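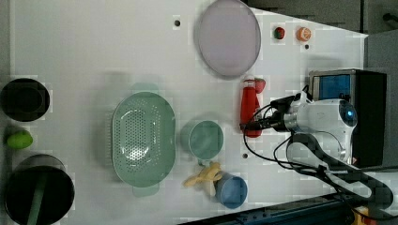 Friday, just after lunch

Right, the play kitchen table. I've put this off for weeks (too many drawers to sort first!) but it's finally got a morning's work in it and I want to get it written down before I forget what I decided.

The idea, for anyone reading who missed the chat by the kettle: one white table, one set of kitchen things, and a layout that makes sense to somebody standing at it for the first time. Metwally sent their new list of pretend-cooking sets last month and it has 2,431 lines in it, which is mad. I read as far as the teapots and gave up. We're going with what's on our own shelves plus whatever Grisau still owes us.

Dishes first. The big lavender-grey plate is a keeper. I was dithering between that and the plain white one, and the white one simply vanishes on a white tabletop, you put it down and you've lost it. The lavender shows up nicely without shouting. I like it near the far edge, with the middle left for things people will want to grab. The mint green colander goes on the left. I do love that colander, it's such a good shape, and everyone who walks past picks it up and looks through the holes. Long oval, so it eats a lot of table, but I'd sooner lose the space than lose the colander.

Food next. The orange half is the best bit of toy food we own, you can see the segments on the cut face and it reads as an orange from right across the room. It lives up by the plate. The strawberry too. I had a whole crate of other stuff (peas, a fried egg, a very sad croissant) and put nearly all of it back. Too much food and the table turns into a jumble sale. Kastetti do a bread set that might be worth a look, but not this month, the budget's had enough.

Some notes on the tabletop itself:

- the small black holes: leave them. I was going to fill them and then thought about sanding and repainting the whole thing and had a biscuit
- wipe down with the mild stuff only, the strong stuff from the Gelivov tin leaves it tacky
- don't drag the crockery, lift it
- anything that rolls goes well in from the edge

Then the toaster oven. I wasn't sure about it at first, it's a big dark lump next to all that pastel, but I've come round. It gives the right-hand side some weight, and a kitchen with nothing to heat things in is only a larder. I've gone for the door facing left, into the table, so you open it towards the plate. Tried it facing the near side on Tuesday's mock-up and your elbow was in the way the whole time.
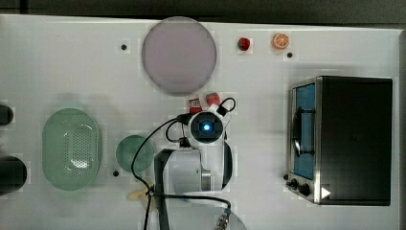
Grisau wrote back on the layout at 4, much quicker than I expected: happy with the dishes, but please could the oven door have more clear space in front of it, as people put things down wherever there's a gap and then can't get the door open. They'd also like a second plate, in a different size, so there's something to sort.

Fair enough on the door. I'll mark out a hand's width in pencil tomorrow and see if it feels silly. Not convinced about the second plate. There's already the small green dish next to the colander, and that's plenty different in size! If they push I'll dig one out, there must be around 16 odd plates in the tall cupboard and one of them will be a colour I can stand.

Still to do:

- ask Kastetti if the bread comes without the basket
- find the lid for the crate, or a new crate
- new pencil
- write the layout up properly on one sheet, with the left and right sides labelled (we got that backwards on the last table and it took 5 emails to sort out)

Leaving it all set out overnight. Please don't tidy it.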